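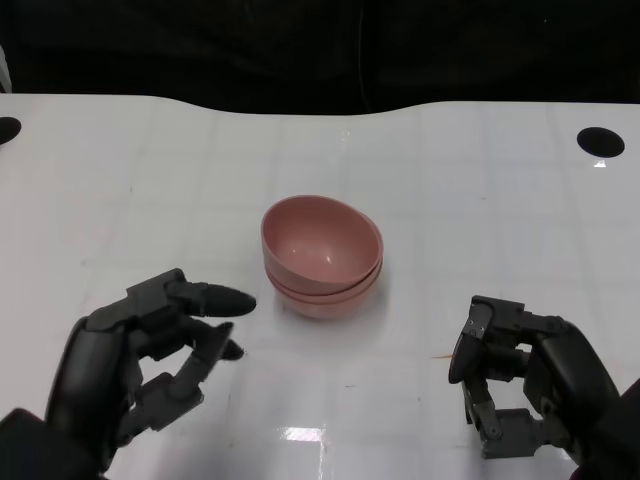

Two nested bowls on a white table.

Who Keeps the Well? Ceasefire Maintenance in the Bredum Valley
Term project report, Conflict and Settlement seminar
Group members: Saodah Entili, Faraji Mutiso, Ottilie Zaugg
Supervisor: Gertraud Schwaiger

Our original proposal promised to explain why local ceasefires hold. Dr. Schwaiger wrote "all of them?" in the margin, and by May we had come down to one valley, two villages and a well. We regret nothing except the first six weeks.

The Bredum agreement between Upper and Lower Alport runs to 77 clauses. Most people who write about it discuss the first four, which deal with weapons, checkpoints and the return of prisoners. We read the other 73 because Faraji had lost a bet. They cover grazing hours, the repair of a culvert, who may ring which bell, and (at surprising length) the pump at the shared well. Our argument is that the dull clauses did a good share of the work. 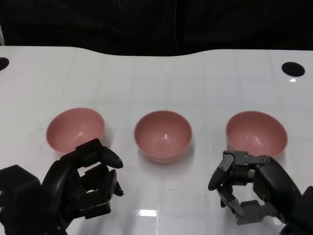

SOURCES AND METHOD

We used the log of the joint monitoring office, which has 2,557 entries. Each of us coded a third, then we swapped 100 entries to see if we agreed. We agreed on 81 of them. Most of the rest came down to whether shouting counts as an incident. Saodah said it did, Ottilie grew up with four brothers and said it didn't. We settled on counting it only when the log named a weapon or a goat.

We also had a long call with Alois Rainer, a former monitor, who answered our first question for fifty minutes and our other eleven in nine. He read a draft of the next section and asked us to take out the word "heroic." We had used it twice.

FINDINGS

Of all the entries, 702 concern water. Very few mention a shot being fired, and those cluster in the weeks when the pump was broken and the two sides were arguing over who should pay for the part. When the joint repair fund was paid on time, the log gets boring - one whole page is about a missing padlock. We take boredom as our main measure of success, though Dr. Schwaiger suggested we call it "low incident severity."

The weapons clauses were broken early and often by both sides. Neither walked out. Mr. Rainer's view was that leaving would have meant giving up a seat at the Thursday water meeting, and no village elder was going to let the other side set the pumping hours.

LIMITS

The log was kept by people who wanted the agreement to look healthy. We have no entries from nights when the office was closed, and fighters can presumably read a clock. We also can't say whether a quiet well made for quiet guns or the other way around. Ottilie wants to compare the valley with Tennant, where the agreement had no water clauses at all. The other two of us would like to graduate first.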